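21 January 2024
By Oluwaseun Bashir

When I ask Warrick Donnelly which gripper he prefers, he does not answer at once. He gets up, closes the window of his office in Preltbridge and sits down again. "It depends who is holding it," he says. "After five minutes everybody likes the light one. After two hours they like the one which does not slip."

Donnelly tests hand-held grippers for Nosberg. His work this January is to compare two sets of finger pads, a soft one and a firmer one, on the same kind of tool, and to say which should go to the people who record household tasks. He was a bicycle mechanic before, and he still speaks about the pads as if they were brake blocks.

"The soft pad takes the shape of the object, so you feel very safe with it," he explains. "Then you pick up something thin, a piece of card for example, and the pad folds over it. You cannot put the card down where you want. With the firm pad you can, but a glass will turn a little between the fingers."

I ask if this is a big problem. He thinks that it is for glasses.

His test list has 50 grasps. It was first written at a workbench, with wooden blocks and metal cylinders, and he is not proud of it. The blocks were all dry and clean and had straight sides. Both pads did well and the results said almost nothing. So he threw away half of the list, 25 grasps, and replaced them with things from ordinary rooms, where the work will be done later.

"A dining table is much harder than my bench," he says. "You have a cloth, and the cloth moves. You have a mug beside a tumbler, and a kettle beside them, and you must come in with the fingers open. If you open too wide, you push the neighbour." 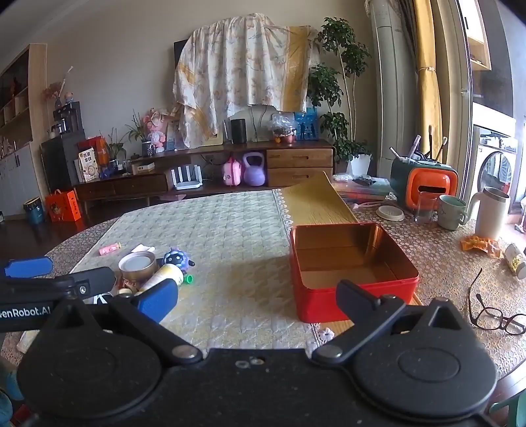
The small things

The large objects did not decide the comparison. Donnelly talks much longer about erasers, bottle caps and sweet wrappers. A gripper must come down very low for them, and on a soft surface the tips press into the cloth before they close.

"I had a rule that you may not drag the object to the edge of the table," he says. "People do it without thinking, because with their own hand they would do it also. I had to repeat many grasps for this reason. It was my fault, I had not written the rule clearly."

He shows me his notebook. Beside several lines he has written "cloth" and nothing more. Eyeglasses have a page for themselves. He takes them by the bridge, never by the arm, and he does not want to tell me how he learned this.

The camera view was a second question. A colleague at Politis, who reads the recordings, asked him to keep both fingertips visible during the whole approach. Donnelly found this tiring for the wrist – up to a certain angle it is fine, then the elbow must go up too. He now makes a pause after each group of grasps and writes down when he had one.

And the result? He would send out the firm pads, but he wants a thin layer of something softer on the tip. Gosumix has promised him samples. Until they come he keeps both sets in the drawer, and he will not call the comparison finished.

"Ask me again when I have tried the wrappers," he says.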